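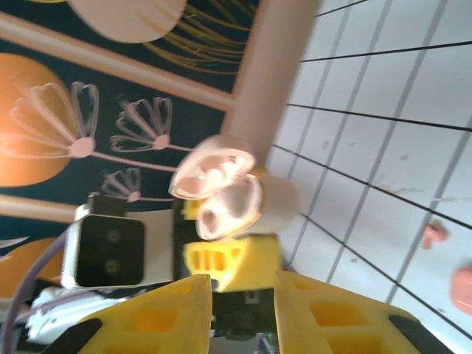
Buying your first robot arm: the questions we get asked

Plonstead Equipment Planning. Page last revised January 2020.

We help small firms work out what to buy, when to buy it and how to explain it to the person who signs things. Most of what follows started life as an email. We don't sell arms and we don't take commission on them, which keeps our advice independent and our office chairs old.

How much does a robot arm cost?

Less than it used to and more than the number you've just read on a website. The headline price is usually the arm and its controller. It tends to leave out the gripper, the fingers, the camera, the stand, the cables, delivery, and whatever it takes to get the thing doing your job instead of waving at the ceiling.

Our rule for a first draft budget is to take the arm price and assume everything else put together will cost the same again. If you come in under, enjoy it. We have had two clients do so.

Which part should I choose first?

The fingers. People hate this answer. They want to talk about reach and payload, and there are lovely tables of reach and payload to talk about. But the fingers are what touch your goods. A big strong arm with the wrong fingers is an expensive way of pushing things off a bench.

Put a handful of your actual items in a box, including the awkward ones, and take the box to whoever is quoting. Round things, hollow things, things with a lip and things that roll should all be in there. Leave out the nice square carton that everybody brings. Anything can pick up the nice square carton.

The supplier's sample items worked perfectly. Is that a good sign?

It's a sign they own some good sample items. Ask to swap in yours halfway through the demonstration and watch the salesperson's shoulders.

What do spare fingers cost?

It varies so much by maker that an average would be useless, but here is one from our own files. A client in Grasumton was quoted £934 for a spare pair of shaped fingers with pads, and £889 for the same pair if ordered along with the gripper. A saving of £45, then, for knowing in advance that you'd break a pair. They didn't know in advance. They do now.

Pads are a separate matter. They're cheap and they wear, and they should go under consumables alongside the gloves and the blue roll. Find out whether the pads can be bought alone. On some grippers they come bonded to the finger, and you'll be buying the whole finger each time.

Can we print our own fingers?

Often, yes, and for light work it can be a very sensible way to go. You get to change the shape on a whim and throw away the bad ideas. Budget for the printer, the material, somebody's time and a good number of the bad ideas. Also check what the gripper's warranty says about third-party parts before you start, and get the answer in writing, from someone with a surname.

Do we need cameras on the wrist as well as overhead?

Depends on what gets in the way. An overhead camera sees the whole bench until the arm leans over it, at which point it has a splendid view of the arm. A camera at the wrist sees what the fingers are up to, and travels to wherever the trouble is. It also gets in the way itself, collects knocks and needs a cable that survives being bent all day.

If you can only afford one, try both on loan before deciding. If you can't get a loan, ask to see recordings from each position doing a job like yours. We would sooner look at ten dull minutes of that than any brochure.

What does everybody forget to budget for?

Cables, every time. Cables that run along a moving arm wear out, and the long flexible sort costs more than you'd think cable could. Put in a line for spares, another for clips and sleeving, and don't let the arm arrive before you've decided which way the cables go round.

Then there's the bench. A wobbly bench makes a precise arm imprecise for free. If the arm is to work on a tiled surface, check where the grout lines fall. A low item can catch on a joint when it's slid along, and a thin one can sit just deep enough to annoy a fingertip. Shiny tiles can also throw light back into a camera. None of this is a reason to rip out your tiles, though we did once see a quote for it.

Finally, floor space. Measure the doorway. Please.

Does it matter what colour or pattern is behind the items?

It can, if a camera is doing the finding. Pale goods on a pale surface are harder than dark on pale, and a busy printed background next to the work can make a poor vision system see things that aren't there. Good systems cope. Whether yours is a good system should be settled before the invoice, so ask for the trial to be run against something like your own surroundings, clutter and floral panels and all. A clean grey test cell tells you how you'd get on if you moved into a clean grey test cell.

Buy, rent or lease?

Rent if you aren't sure the job suits a robot. Lease if you're sure of the job but the money has to go out slowly. Buy if you have the cash and expect the same work to be there for years.

Rental looks dear by the month, and people talk themselves out of it on those grounds, then spend far more owning something that turned out to be the wrong size. Read what the rental includes. A gripper that counts as an optional extra is a bit like a hire car with optional wheels.

We've been offered a second-hand arm at a very good price. Should we?

Possibly. Ask how many hours it has run, whether the controller comes with it, whether the maker still supports that controller, and why it's for sale. "Upgrading" is a fine answer. A long pause is not. Grippers we'd generally buy new unless you can see the one on offer open, close and hold something of yours.

How long does it take from order to useful work?

One recent job, for a firm called Raptis that sorts and repacks small household goods, went seven weeks from delivery to the first shift with no one standing next to the machine looking worried. The arm itself was bolted down and moving on the first morning. Almost all the rest went on gripping: choosing fingers, changing fingers, and teaching the staff what to do with the hollow, roundish pieces that liked to tip as they were lifted.

Plan your cash around that gap. The supplier will want paying long before the arm has earned anything, and the people who used to do the job will still be doing it for a while, at the same wages, next to a machine you're also paying for.

Who should be in charge of the project?

One person, with time set aside for it. We say this in every first meeting and are told, in every first meeting, that it will be fitted in around other duties. At Raptis it was Fotis Panagiotou from the packing side, who kept a notebook of every dropped item with a short remark beside each. Some of the remarks can't be reproduced on a public page, but the notebook decided which fingers they bought. Somebody from the floor who knows the goods is usually a better bet than somebody from upstairs who likes gadgets. (If you happen to be upstairs and like gadgets, you may hold the notebook.)

What should we ask the supplier?

Start with these, and write down what they say.

What exactly is in the price, listed part by part?
What happens if it won't pick up one of the items we brought?
Which parts do your other customers replace most often, and what do those cost today?
How long do we wait for a spare camera or a spare finger?
Who comes out when it stops, and is the visit charged?
Is training included, and for how many people?
Does the software carry a yearly fee, and what stops working if we don't pay it?

That last one has produced some very interesting silences.

What about safety?

You need a risk assessment of the whole set-up as it will be used, and that covers the gripper and whatever it's holding as well as the arm. "Collaborative" on a label doesn't do it for you. Price in the assessment from the start, along with any guarding or scanners it calls for, and don't use a web page as a substitute for a competent person. Including this web page.

Do you have a budget sheet we can use?

Yes. It's called Kuseo, for reasons lost with a former colleague, and it's a plain spreadsheet with a row for everything mentioned above and a good many empty rows for what you'll find out later. We send it free to anyone who asks. It was last given a proper overhaul in August, when we added a row for clips.

Can you come and look at our job?

We can, if you're within sensible reach of Grasumton. Have the box of awkward items ready and let us see the work being done by hand first. There's a charge for the visit, taken off the bill if you go on to use us for the full plan. Tea is appreciated and does not affect the outcome.

My question isn't here.

Send it in using the contact form. If we get the same one often enough it ends up on this page, usually with the swearing removed.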